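Honwood Workshop Members Complete Pair of Hand-Held Grippers

Members of the Honwood shared workshop have completed a pair of hand-held robotic grippers and begun trials with them on everyday household tasks, the workshop announced on Tuesday.

The project, named Stasiv, was started in June by members who wished to study how a two-finger grip copes with objects found in an ordinary home. Each gripper is carried in the hand of the person operating it and connected by cable. The design allows members to test the grip itself before any work begins on a motorized arm, a stage the workshop has put off until next year.

Most of the parts were made on site. The workshop set aside a budget of $300 for the build, and the members report that they have spent $200 of that sum to date. The remainder is reserved for replacement finger pads and for a second set of cables.

The first tasks concern the sorting and shelving of small items. Picture books were chosen early on, as their thin, smooth covers are easily dropped when pressure is applied unevenly. In the current exercise, a book is held between the two grippers above a table, with a clear three-compartment organizer standing farther back.
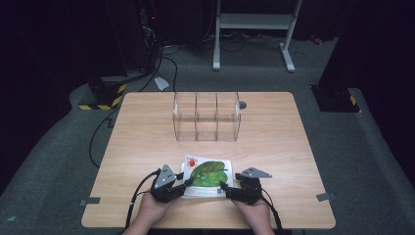

One member of the Drarnness makers' group, which has followed the project, wrote in response to the announcement that books were a sensible place to begin but that softer goods should be added soon. A folded cloth or a half-full bag of rice, the member wrote, would reveal more about the finger pads than any hard cover could, and the Drarnness group would be willing to lend a set of such items for the purpose.

The workshop has accepted the offer in principle. A revised task list, now standing at 43 entries, will include soft and irregular objects once the present series on books and boxes has been finished. Members who wish to propose further tasks may do so in writing at the front desk.

Finger pads for the next version will be cut from a sheet material supplied by Pureck, a local firm that has provided offcuts to the workshop in the past. Drawings for the gripper bodies will be placed in the workshop's shared folder after the cable mounts have been revised.

Stasiv sessions are open to all Honwood members who have completed the bench safety course. Places are limited to 2 operators per session, and bookings are made through the workshop calendar.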